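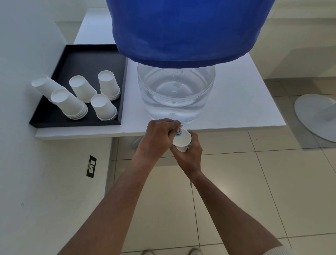

The Vik Centre for Family and Pastoral Care is a Christian charity which offers counselling, bereavement support and marriage preparation to anyone who asks for it. Our work began in the belief that people in distress are helped most by being received properly and listened to without haste. A person who comes to us is first offered somewhere to sit and a drink, even if it is only water in a paper cup, filled from the large bottle under its blue cover. The conversation begins when the visitor is ready. No forms are completed during this first meeting, and no fee is discussed.

Our history

The Centre was founded by the congregations of Stoltau and Westen, which had for many years shared a minister and a parish hall. Both had found that requests for help with grief, separation and family conflict were greater than one minister could meet. A small group of trained listeners was formed, meeting at first in the vestry at Stoltau, and the present premises in Vik were taken on a long lease once the vestry had become too small. A second house was later opened in Cloltitz, where the Centre now holds its courses and its quiet days.

During the past year our counsellors met 538 individuals, couples and families. Many came on the advice of a doctor or a school, and a good number had no connection with any church.

What we believe

The Centre is rooted in the Christian faith and accepts the historic creeds. We hold that every person is made in the image of God and that suffering is not a sign of His displeasure. Prayer is available to those who wish for it and is never made a condition of help. Members of other faiths, and those of none, are received on the same terms as everyone else.

We hold marriage in high regard and do what we can to strengthen it. We also recognise that some marriages end, and that those who have lived through such an ending are often uncertain of their place in their own church. Our counsellors do not give judgement on these matters. Where a visitor wishes to discuss remarriage in church, we will arrange a meeting with a minister of the visitor's own tradition.

Our services

Individual and couple counselling is given in Vik by appointment. Sessions last for fifty minutes and are normally held weekly, for as long as the counsellor and the visitor agree that they are useful.

Bereavement groups meet in Vik and in Westen. Each group is led by two members of staff and is open to adults who have lost a relative or close friend. Those bereaved very recently are usually advised to see a counsellor individually before joining a group.

Marriage preparation is offered at Cloltitz as a course of three evenings. Couples need not be intending to marry in church. The next course begins in February, and places may be reserved through the office.

The lending library at Cloltitz holds 3000 books on prayer, scripture, family life and loss. Books may be borrowed by post – return postage is paid by the reader.

Standards and confidentiality

All counsellors hold a recognised qualification and receive regular supervision from a practitioner outside the Centre. What is said in a session remains confidential, except where there is a serious risk of harm to the visitor or to another person. Our full policy on confidentiality and on the protection of children and vulnerable adults is available from either house on request.

Funding

The Centre receives no public money. Its income comes from the supporting congregations, from legacies and from gifts made by former visitors. Those who are able to contribute towards the cost of their sessions are invited to do so after the second meeting – the amount is left to them, and no record of it is passed to the counsellor.

Contacting us

Enquiries about appointments should be made to the office in Vik, by telephone or by letter. Messages left outside office hours are answered on the next working day. The Centre is not an emergency service, and anyone in immediate danger should call the emergency services first.

This page was last revised on 31 January 2018.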